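**skukano13:** Right, cloth folders, settle this for me. I do mine in long thirds and leave them on the table till I can be bothered with the drawer. The pale blue one picks up every bit of fluff going!

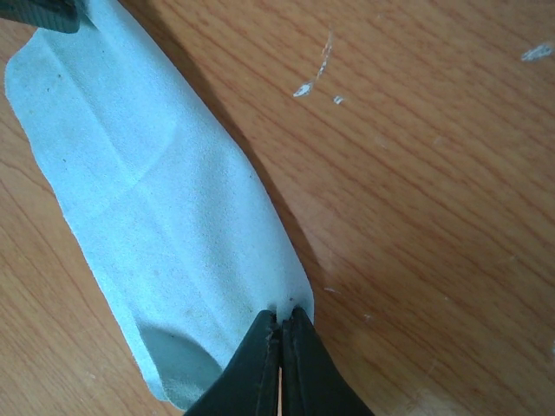

My sister rolls hers and says they take up less space. Do they?

**pathirana_500:** Rolling, always. You can fit loads more in.

**cemska:** Disagree, rolled ones spring open the minute you shut the drawer. Fold them. And wash the blue one on its own, it'll grab lint off any towel.

**skukano13:** Ha, ok, trying that tonight.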